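Yellow plastic drawer organizer on a white table – how do I keep the table nice and the small stuff sorted? 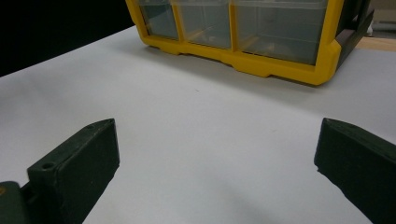
So I finally cleared my craft table and I want to keep it that way this time. It's the big table in my back room, the one I do all my beading and card making on, and for most of last winter you could not have found the top of it if I'd paid you. I sorted for two evenings in July and got everything down to what fits in one storage organizer, plus a tub under the table that we won't talk about. The organizer is plastic with a bright yellow frame, and it lives at the back of the table so I have all that white surface in front of me to work on. I love it! But two things are bugging me.

First, the table. It's white with a matte finish and it shows everything. I wipe it down and ten minutes later there's a speck of something in the middle, and in the evening when the light is low it goes kind of gray in places and I can't tell if that's shadow or grime. I've been using plain water on a cloth. Should I be using something stronger? I'm scared of making it shiny in patches. My sister did that to her kitchen table in Botley with one of those scrubby sponges and you can still see the circle where she got enthusiastic.

Second, the sorting. I have seed beads, jump rings, brads, little eyelets, those tiny clothespins, and a bag of mixed buttons from my aunt that must be 1,000 buttons at least (she says 1,000, I believe her). I started out sorting by color because it looked so pretty, and now I can't find anything. If I want a jump ring I have to guess whether past me thought it was silver or gray. Do I start over and sort by type? Or by project? I don't want to redo this every month, I want to make cards.

Oh, and does anybody put something under their organizer? Mine slides back a little when I pull on it and I'm worried about it scratching.

Thanks in advance, and sorry this got long – I've been staring at it all day.

Ingegerd Ljungberg

Kristof Van der Linden

Sort by type. I did the color thing too, with screws and picture hooks if you can believe it, and it lasted until the first time I needed something in a hurry.

What works for me is type first and then size inside the type. So all your jump rings go together, small ones on one side and big ones on the other. If you're a person who really needs the colors, do it for the beads only, because with beads you're usually picking by color anyway. Buttons I would split into "might use" and "never going to use" and give the second pile to a school. You'll feel bad for a day. I gave away a whole coffee can of them when we moved and I can't remember a single one now.

Labels. Put labels on even if the plastic is see-through, and put them all in the same spot. I use masking tape and a marker. It isn't pretty but it comes off clean, and you will change your mind about where things go, so don't buy the fancy permanent ones yet. Give it a couple of months.

Heaviest stuff at the bottom, too. I had a set of drawers loaded up with nails at the top and it came over on me when I yanked the one that sticks. Nobody hurt, but I was picking up nails until dinner and found another one in my sock the week after.

For the table I can only tell you what I do on mine, which is also white and also matte. Warm water, one drop of dish soap in the bowl, soft cloth, then go over it again with a dry cloth. The dry cloth is the part people skip, and then they get streaks and think the table's dirty. No scrubby sponges, no powder cleaner. Your sister's circle is there for good, I'm afraid, I have one just like it from a melamine eraser thing.

To find out if it's shadow or dirt, get down low and look across it with a flashlight. Takes two seconds. If the gray moves when you move the light, go have a coffee.

For the sliding, I cut a piece of that rubbery shelf liner a bit smaller than the bottom so you don't see it. The roll I have is from Wuyts but any of them will do. Lift it up and wipe under there once in a while, grit gets in and that's what does the scratching.

beadsandbiscuits

by project!!! I keep everything for one card set in its own drawer and when it's finished I empty it out and start the next. never have to hunt for anything. does mean you end up with brads in four places but I don't mind that

also get a tray. I work on a tray with a bit of felt in it and then the beads don't roll off the table, and when someone wants the table for dinner you just pick the whole thing up

Marlow_Kitchen_Table

I'd mostly go with what Kristof said, but I do it a little differently. I keep the supplies by type in the organizer and then have 2 small dishes on the table for whatever I'm working on that day. At the end I put the dishes away, and that includes tipping the leftovers back where they came from, even when I'm tired. If I skip that one evening it's all over by the weekend.

About the specks – I had the same thing and it was coming off my sweater. I'm serious. I switched to an old cotton shirt for crafting and it got a lot better. If you cut paper at that table it could also be paper dust, which a dry microfiber cloth picks up much better than a wet one. Wet just smears it around into little gray worms.

One thing I'd be careful with is putting the organizer near a sunny window. I had a yellow one from Sokard years ago and the side facing the glass faded. Still works fine, it's in my garage with seed packets in it, but it bothered me every time I looked at it.

And leave one drawer or corner empty if you can! You'll buy something next month. We all do.

Ingegerd Ljungberg

Okay, I did the flashlight thing and it was shadow. I feel silly, but also very pleased, because I was about ready to go at it with baking soda.

Going with type, then size, and colors only for the beads. I've done the jump rings and the eyelets so far and I already found a packet of clasps I'd bought twice. Shelf liner is on the list for the next time I'm in town. Not ready to talk about the buttons yet.

Related

Getting glitter out of a carpet without a vacuum
Best way to remove sticker residue from plastic drawers
What do you keep your seed beads in?
White table has a yellow stain from a mug
Shelf liner sticking to painted wood
Craft room in a hallway closet, anyone tried it?
Estanlow folding table – leg won't lock
Sorting a button collection from a relative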